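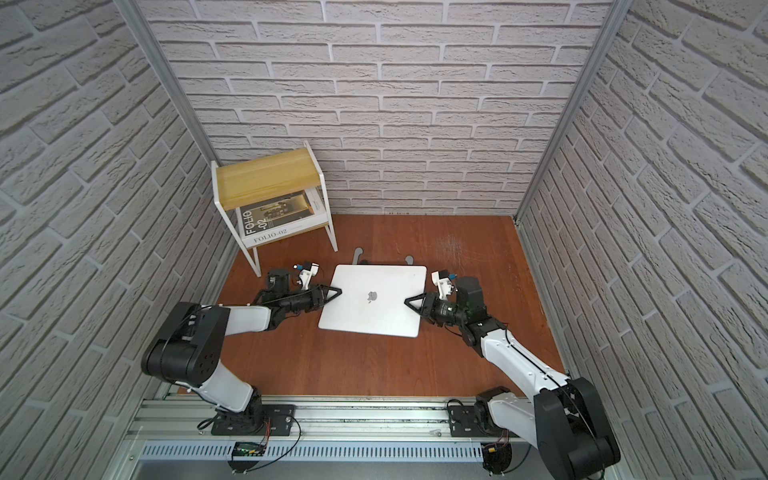
Laptop stands are sold on a lot of promises, and the Nurumach is no exception. Better posture, cooler running, a clearer desk. We sell it at Emham, and we like it well enough to keep it in stock, but please read this before you order. It is a grey metal stand with two curved legs that come up past the far edge of the laptop, and those legs are what people either like or send back. The laptop over it is a silver-white one with the Apple logo on the lid, the sort most of our customers seem to own. If yours is much thicker, measure first.

The makers say it suits "any modern laptop". We doubt that. They also say it will cure a stiff neck, and we have seen nothing to back that up. It holds a laptop off the table. Whether your neck notices is between you and your chair.

38 customer reviews so far, mostly kind. The grumbles are nearly all the same one – typing on a raised laptop is not very pleasant, and you will probably want a separate keyboard. The Nurumach leaflet leaves that out.
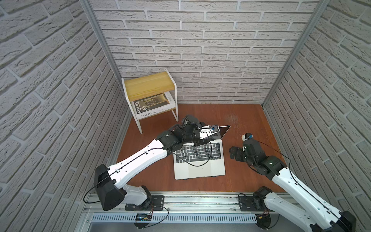 If you mostly type on the laptop's own keys, our advice is to leave it flat on the table and keep your money. The same goes for anyone who moves from room to room all day. For a fixed desk with a spare keyboard and mouse, it makes more sense.

We also stock the Pistano, which folds and costs less. It is lighter to carry but we found it slid about on a polished surface, and the hinge on our shop copy went slack by March. The Nair is dearer and does the same job as the Nurumach in a nicer box.

Shared 146 times

Looking after the laptop matters as much as the stand. A pale metal lid shows every fingerprint, so wipe it with a soft dry cloth and skip the special sprays, ours included. 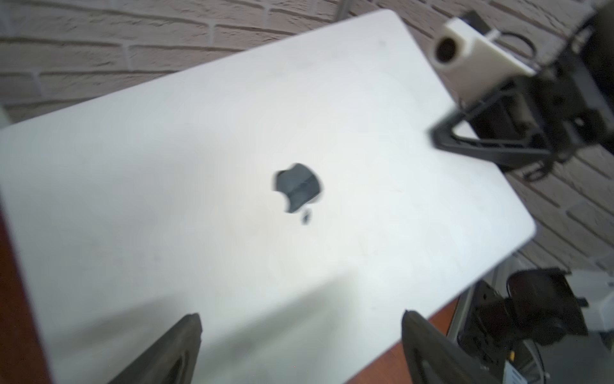
Closed silver lid, with a few faint smudges and specks.

Order code 2047. Returns accepted if unmarked. Orders placed on a Saturday go out the next working day.

11 comments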